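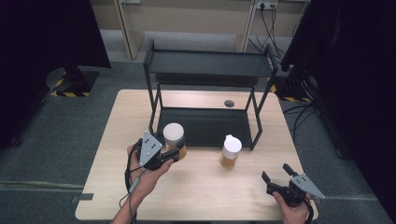

Why do we drink tea with milk?

Many people drink something warm in the morning without thinking where it comes from. Tea has a long story, and it begins with leaves on a bush.

The tea bush likes warm weather, a lot of rain and hills where the water can run away. Its leaves are green and shiny. People pick only the small young leaves at the top of each branch, and after some days new ones grow in their place.

Black tea and green tea can come from the same bush. The difference is in what happens after picking. For green tea the leaves are heated soon, so they stay green. For black tea they are first left to become soft, and then they are rolled. The air changes them slowly and they turn brown, a little like a cut apple. Then they are dried.

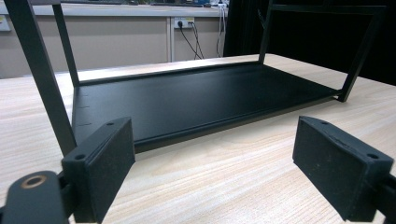
Dry leaves are light and can travel far. In the past they crossed the sea in wooden chests, and the journey took many months. Tea was so expensive then that some families kept it in a box with a lock!

And the milk? There is more than one answer. Black tea has something in it called tannin, and this gives the dry feeling on your tongue. Milk holds on to the tannin, so the tea tastes softer. Some people also say that milk was poured first to protect thin cups from the hot water - but we cannot be sure about it.

In other countries tea is drunk in other ways. In Morocco it is often made with mint and sugar. In Tibet people put butter and salt in it. In Taiwan, in the 1980s, shops began to sell cold milk tea with chewy balls made from tapioca, and now you can find it in many towns.

Try this at home with an adult. Make one cup of weak black tea and let it cool. Taste a little, then add one spoon of milk and taste again. Is the dry feeling still there? Write down what you notice.

Words to learn
Tannin: something in tea leaves that makes your mouth feel dry.
Tapioca: a starch made from the root of a plant called cassava.

Ollwood Children's Pages, 2021-05-27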